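Comedy like I Feel Pretty, but animated and OK for a 9-year-old?
Posted in Movies & Trailers by Matsuda

Hi everyone! We have a family movie night every December and I'm in charge of picking this year. My niece loves body-swap stories (she has watched the same one more times than I can count) and I'd love to find something new with that flavor. Cartoon or CG, funny, nothing too mean, and under two hours if possible. I saw a trailer for one called Clurkuvdale and it looked great - but trailers always do. Has anyone seen the whole thing?
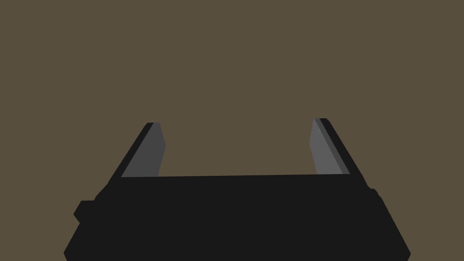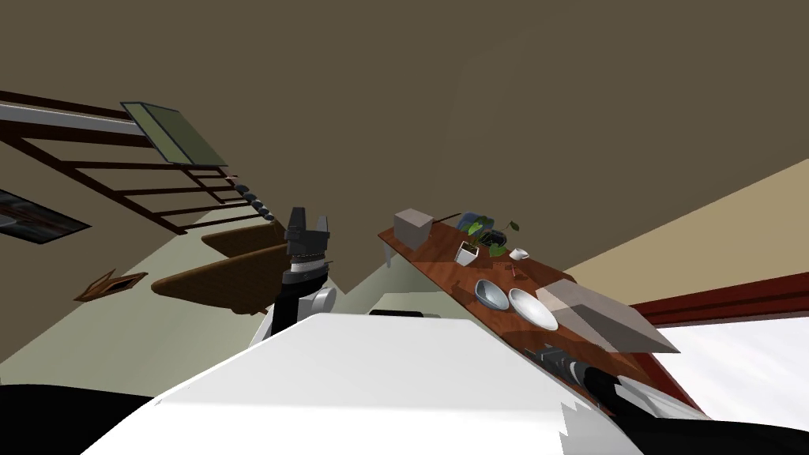 Replies

Elix
Yes, yes, yes to Clurkuvdale! I went in expecting nothing and laughed the whole way through. The trailer gives away the swap, but that happens in the first 31 minutes, so there's plenty left to enjoy. The grandmother gets all the best lines, and the wedding scene is so good that we played it again right after the credits. One chase near the end gets a bit loud, if your niece is bothered by that kind of thing. Please come back and tell us what she thought!

clulilby_fan66
havent seen that one but Clulilby is good too, more of a musical. the songs are great, the middle drags. my kids are 6 and 11 and both sat through it

popcorn40
Is it streaming yet or only on disc? Asking for the same reason lol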